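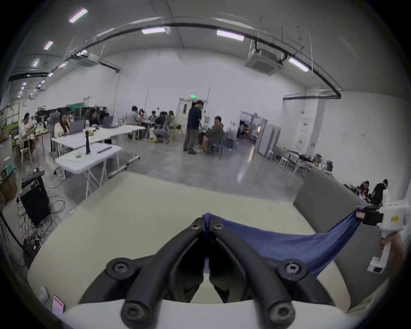
Cloth is the hardest thing you can hand to a gripper, according to Fumiko Shibata, and that remark has become something of a motto for the Pukanthorpe Open Day, a public demonstration of hand-held robot grippers held each November at the Pronley workshop in Dranden.

The open day grew out of a small project called Yoshida, which studies how soft things such as shirts and towels can be picked up, spread and folded. Visitors are let straight into the main room, where people carry on with their normal work at the desks while the demonstrations run – a lovely arrangement, as you can wander over and ask almost anything!

Programme

The cloth table is the best-loved stop. Two grippers are used together, each held by its white handle, and the black fingers close on the fabric when the grip is squeezed. Beginners start with a plain cloth held at two corners and go on to clothing. Each turn lasts 5 minutes, and there are three levels, the last being a full fold. The 2021 event drew over 50 visitors, a record for such a small place.

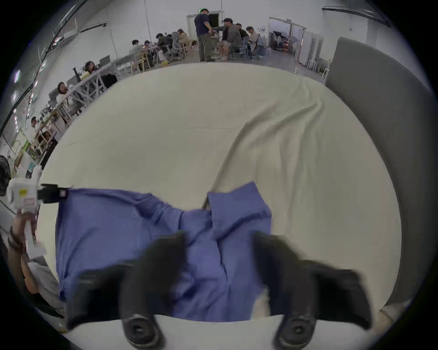 It took me seven goes to get one sleeve flat and I would happily have stayed for more, wrote Kimie Shimada in the visitors' book, and many other entries are in the same spirit. Sleeves are a well-known sticking point (collars are worse), and the talk that closes the day is given over to them, with plenty of time for questions.

Access

Entry is free, but places at the cloth table must be booked. Children may take part with an adult. Bags and coats are left at the door.

See also: Cloth folding; Robot gripper; Dranden

Page last edited 6 Dec 2021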